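Plosinside opens Fleden handling laboratory to visitors

Fleden, May 2022

Plosinside, the automation workshop based in Fleden, held an open day at its new handling laboratory for manufacturers, technical colleges and local residents. The programme consisted of two guided tours, a bench demonstration of robotic pick-and-place work and a question session with the engineering team.

The laboratory occupies the ground floor of the former Segers building on the Cindadham road. It will be used for short trials in which a customer's handling task is set up, run and measured before any decision is made on buying equipment. The building was refitted over the winter with new power distribution, a levelled floor and separate rooms for assembly and testing.

Godelieve Bakker, head of applied handling at Plosinside, opened the day with a short account of how trials are planned. A customer supplies a description of the parts, the positions they arrive in and the positions they must leave in. The team then writes a test sheet, agrees it with the customer and fixes the number of cycles to be run. No change to the test sheet is accepted once the first cycle has started.

"Most of the firms that come to us have already seen a robot move a part," said Bakker. "They want to know how often it will do so without help, and what happens on the occasions when it does not. Those are questions of measurement, and the laboratory is equipped for measurement."

The demonstration was given at one of the white benches in the testing room. Visitors were admitted in small groups and stood behind a marked line while the arm was under power. An engineer at the control desk explained each stage of the cycle - approach, descent, closing, lift, transfer and release - and ran the stages first one at a time and then as a continuous sequence. 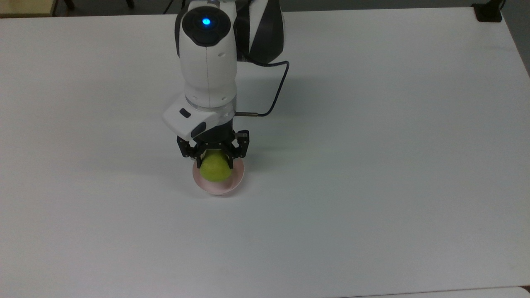

Plosinside uses a small set of standard tasks to compare grippers, control settings and software versions before customer parts are brought in. Each task is kept plain so that a fault can be traced to one cause. In the bowl task, the two fingers have to close on either side of the green ball while it is still sitting low in the shallow pink bowl, which leaves little clearance between the fingertips and the rim. A descent that is too deep risks contact with the bowl, and one that is too shallow puts the fingers on the upper part of the ball, where the grip is less secure. The approach height and the closing width are therefore recorded for every cycle, together with the result.

The engineering team also presented figures from the laboratory's commissioning period. A total of 2397 cycles of the standard tasks were logged before the opening. Each unsuccessful cycle was reviewed and assigned to one of 6 fault codes, covering matters such as position error, early closing and loss of grip during transfer. The log sheets were available for inspection during the tours, and copies of the fault code list were handed out on request.

Questions from visitors dealt mainly with changeover times, the handling of soft or irregular goods and the training needed by operators. The team stated that a trial does not require the customer to have any robot programming experience. An operator who knows the parts well is asked to attend on the first day, as much of the useful information about a handling task is not written down anywhere. On soft goods, the team advised that each product should be tried separately and that results from rigid parts should not be carried over.

Representatives of technical colleges were shown the assembly room, where finger sets are fitted and checked before use. Plosinside will offer places for supervised student projects from July. Students will work on the standard tasks and will be expected to keep the same records as staff.

Trial bookings are now open to firms of any size. A standard trial lasts 10 working days, including setting up, and ends with a written report containing the test sheet, the cycle log and a list of faults. The report belongs to the customer. Longer trials can be arranged where parts are supplied in several variants or where the customer wishes to compare grippers.

Firms wishing to book should send a short description of the task, with drawings or sample parts if they are available, to the Plosinside office in Fleden. Press enquiries and requests for interviews with Godelieve Bakker should be addressed to the same office.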